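**Open house sign-in sheets**

September 2021

Starting this month, agents at the Ellow office will use one sign-in sheet for every open house. It asks for name, phone, email and whether the visitor already has an agent - please don't skip that last box.

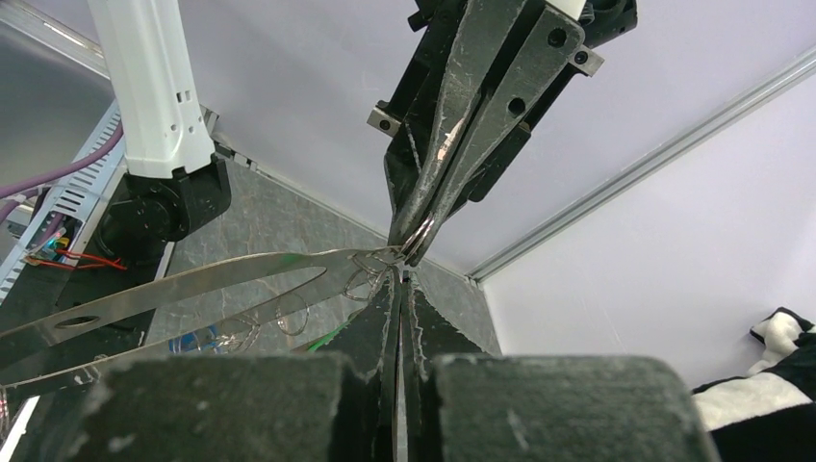
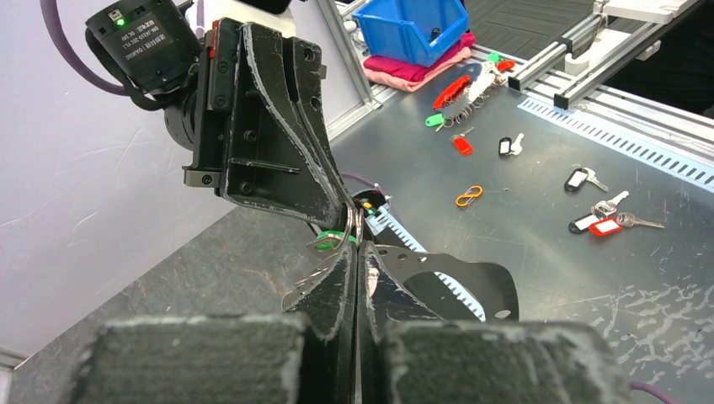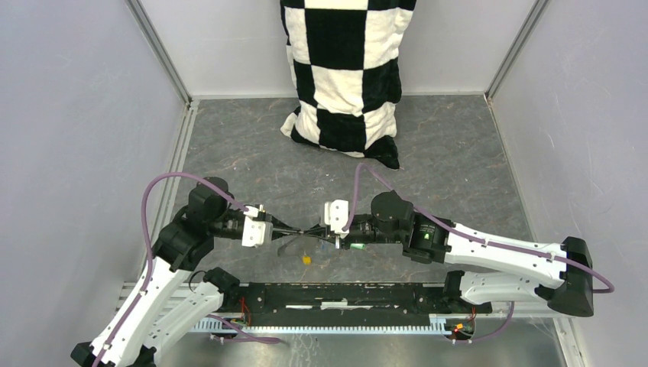

Completed sheets go to Sveva Benedetti within two days. She enters them in Birno and assigns follow-up calls. We printed 400 copies, and they are at the front desk. Send changes to Jaanus Toom before the January reprint.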